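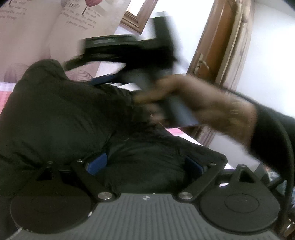

Elsa Vuorinen asked whether the place-name list could be used without the spelling notes, and she would prefer one plain table for that. The table is now the main file; the notes sit beside it and can be left out.

Search this site Go

Print this page | E-mail this page

Nurkano Place-Name List

Last changed: 2024-07-28

Contents

The list holds 682 names of farms, streams and lanes in the parish of Nurkano, copied from the Dadimum rent books. A further 42 entries are doubtful readings - these are kept in a second file, giving 724 in all.

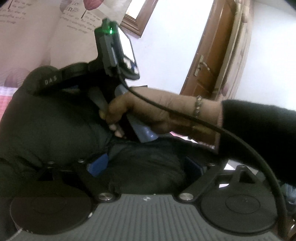

Doubtful readings carry the mark "q" in the last column. They should not be merged with the main table unless the mark is kept. Names found in more than one rent book are entered once, under the oldest spelling.

Columns

- name: spelling as written, capitals kept
- modern: present spelling, blank if the name is no longer used
- kind: farm, stream, lane, field or other
- book: number of the rent book, 1 to 6
- page: page number, with "v" for the back of a leaf
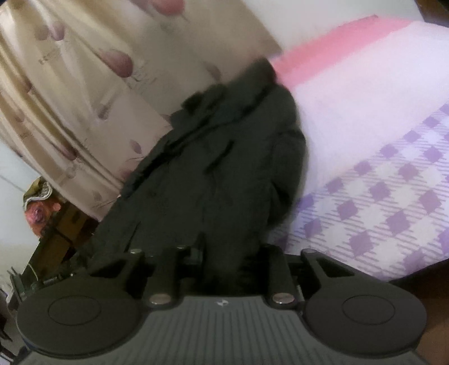 ## Known faults

Book 4 has water damage and its page numbers restart after the Briritz entries. Pages in the second run have "b" added. Long s has been changed to s throughout. Two lanes near Angelovski Mill share a name and can only be told apart by page.

## Format and use

Files are UTF-8, tab-separated, one header row. No row is longer than 2,000 characters. The list may be copied and changed if the source is named. The next check against the rent books is due in October - corrections should give the book and page.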